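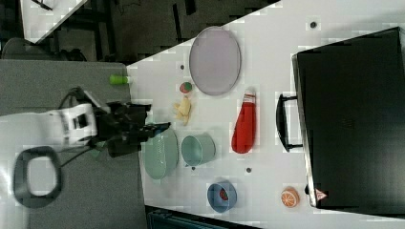

卓上ピック＆プレース、デモ収集の採否基準について
Puvport フォーラム > 模倣学習 > データ収集

投稿者: s_ferrand
2019年6月13日（木）
遠隔操作で卓上タスクのデモを集めています。物体は皿、ボウル、カップ、ケチャップのボトル、食べ物の玩具など。固定カメラと手首カメラを併用し、収録は Grindo、学習側は Trodano です。

現在の収録数は 2,189 エピソード。このうち手首カメラの扱いで作業者間の判断が割れており、採否基準を文書化する前に意見を聞きたいです。論点は次の二つです。

1. 把持直前に対象物が手首カメラの視野をほぼ占有する区間を残すか、間引くか
2. 移動中のブレが大きいフレームをエピソード単位で落とすか、フレーム単位でマスクするか

指示文は「ケチャップを皿に置く」「ケチャップを皿から取ってテーブルに置く」のような短文で、逆向きのタスクも対にして収録しています。配置は毎回変えています。
Séverine Ferrand

投稿者: kotei_cam
1 は間引く派です。対象が画面いっぱいになると位置の手がかりがなくなるので、方策は固定カメラに頼るしかありません。情報のないフレームを大量に食わせても学習が遅くなるだけでした。うちでは接近の最終段を 10 フレームごとに一枚まで落としています。

投稿者: g_bouvier
反対です。最終接近を間引くと、指を閉じるタイミングの教師信号が薄くなります。固定カメラでは指と物体の隙間が腕に隠れることが多く、閉じる判断に使えるのは手首側だけという場面が普通にあります。

2 については、ブレはエピソード除外の理由にしないほうがいいと思います。手首が動けば手前の物は流れます。実行時にも同じ絵が入ってくるので、学習データだけきれいにすると分布がずれます。 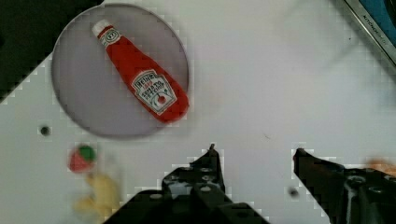 除外するなら画像の見た目より、時刻ずれや関節値の欠落のほうを先に見るべきです。Grindo は手首カメラの遅延を補正せずに書き出す設定が初期値なので、そこを確認しましたか。遅延が残っていると、閉じ始めの画像と指令値が対応しません。
Gaëtan Bouvier

投稿者: s_ferrand
> g_bouvier
遅延補正は途中から有効にしました。最初の 500 エピソードは補正なしで、後から時刻を振り直しています。振り直した分と後の分を別々に学習させた比較はまだです。

投稿者: nori_teach
横からすみません。間引きの話ですが、対象によって違いませんか。ボールやイチゴの玩具は小さいので、近づいても背景がかなり残ります。ボトルや皿は大きく、すぐ視野を塞ぎます。一律にフレーム間隔で切るより、物体の占有率で決めるほうが筋が通ると思います。

投稿者: kotei_cam
占有率で切るには領域分割が要ります。その精度を誰が保証するのかという話になります。収録の段階で複雑な前処理を入れると、後で再現できなくなるのが嫌です。間隔で切るのは雑ですが、記録に一行書けば済みます。

g_bouvier さんの「閉じるタイミング」については、指の開度と腕の速度を入力に入れていれば足りるというのがこちらの経験です。

投稿者: g_bouvier
> kotei_cam
開度と速度だけで閉じる方策は、対象がずれていても同じ場所で閉じます。空振りの後に再試行しない方策は大体これです。速度がゼロに近いことを「閉じてよい」の合図として覚えてしまう。デモの作業者が閉じる前に一度止まる癖があると特に顕著です。

投稿者: s_ferrand
作業者の癖は確かにあります。6 人で回していて、閉じる前に止まる人と止まらない人がいます。作業者 ID はメタデータに残してあるので、停止時間の分布は出せます。

至近距離の例を一枚貼ります。 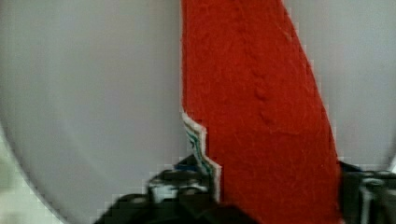
図：手首カメラの至近フレーム。左右の指の間に赤い物体。

この種のフレームが論点 1 の対象です。縦方向は赤でほぼ埋まりますが、左右には淡い灰色の面が見えています。指の位置も下端に入っているので、間引くかどうかの境界例だと考えています。

投稿者: kotei_cam
輪郭の圧縮ノイズが気になります。ブロック状に崩れているので、保存時の品質設定を上げたほうがいいのでは。これでは物体の縁の位置が数画素単位で信用できません。間引く以前の問題です。

投稿者: nori_teach
学習時に縮小するなら、その程度の崩れは影響しないと思います。それより赤い面の階調が残っているかどうか。ホワイトバランスを自動にしていると、視野が一色になった途端に色が動きます。固定を推奨します。

投稿者: g_bouvier
このフレームは残します。物体の両側と両指の関係が読めるので、閉じる判断の教師としてはむしろ欲しい部類です。圧縮については kotei_cam さんに同意します。ディスクは買えますが、収録のやり直しには人手がかかります。

投稿者: leblanc_ops
Leblanc で収録手順書を書いている者です。採否とは別に、初期配置の偏りも見てください。うちでは作業者が片付けのついでに皿を毎回同じ側へ寄せていて、方策が皿を見ずに置くようになりました。置く先の位置をエピソードごとに記録し、散布図にすると一目で分かります。

逆向きタスクを続けて収録する場合はさらに注意が必要です。前のエピソードの終了状態がそのまま次の初期状態になるため、「皿から取る」側のボトルの向きが、直前に置いた人の癖に揃います。

投稿者: s_ferrand
皿の位置は固定カメラの初期フレームから拾えるので、今週中に出します。ボトルの向きは記録していませんでした。項目を追加します。

暫定の基準は以下とします。

・最終接近は間引かない。占有率による重み付けは学習側で試す
・ブレのみを理由にエピソードを除外しない
・時刻ずれ、関節値の欠落があるものは除外
・手首カメラのホワイトバランスと露出は固定
・保存品質を一段上げる。旧設定の分はタグを付けて残す
・逆向きタスクの間に、対象物の向きを手で変える工程を入れる

投稿者: kotei_cam
最初の項目には賛成しませんが、重み付けを学習側に置くなら後から比較できるので構いません。間引きあり・なしの結果は両方載せてください。評価時の配置は収録に使っていないものを別に用意すること。

投稿者: s_ferrand
了解。評価用の配置は別に切ります。比較結果は 9 月にこのスレッドへ追記します。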